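November 2022
Workshop notebook, Rornusstead bench
2 min read

Third try at getting our money back from Simer for the parts order. Paid $596 in total, sent back $262 worth with their own prepaid label, and so far I have an email thanking me for my patience (I have none left!). Writing it all down so whoever picks up the phone next doesn't start from zero.

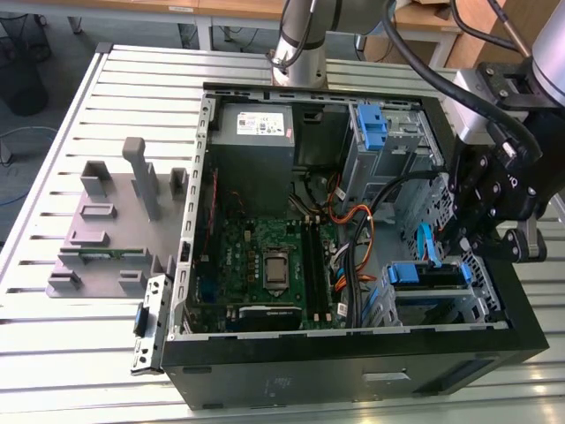
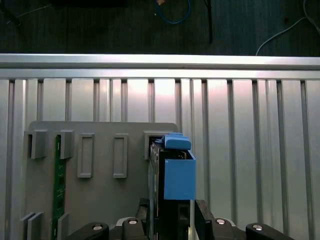
Eyvindsson thinks I should quit calling and go straight to a card dispute, says the bank won't care how nice the people on the phone were. Maybe so. But the return page says 30 days from when the box gets scanned in, and we're not there yet, so I'd like one more go first.

Today's call: on hold 37 minutes, then a very cheerful guy told me the refund went out as store credit. I never asked for store credit! He put in a request to switch it back to the card and gave me a case number ending in 1365. It expires in January if we don't use it, the credit I mean, not the case number.

Also they took a restocking fee off two items that showed up wrong in the first place. He couldn't see that on his screen, so I have to email the packing slip again. Scan is in the shared folder under Returns.

Next order goes to Cemum, even if shipping is slower. Their return form is one page and you pick card or credit yourself.

To do: email slip, check card statement Friday, don't touch the store credit!!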